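Sima Motherboard Records

Catalogue of salvaged computer motherboards held by Vulleck. Maintainer: Catinca Pană.

Contents
The set covers 16 boards and around 300 catalogued parts. Each entry lists colour, socket, memory slots, headers and any legible printed labels.

Conventions
Labels are transcribed exactly, for example INT_USB2. An empty CPU socket is entered as "vacant" — never left blank.

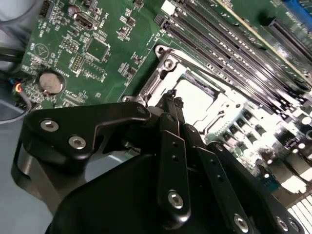
Coin-cell batteries are recorded separately from their holders. Corrections should be sent to the maintainer by the end of June.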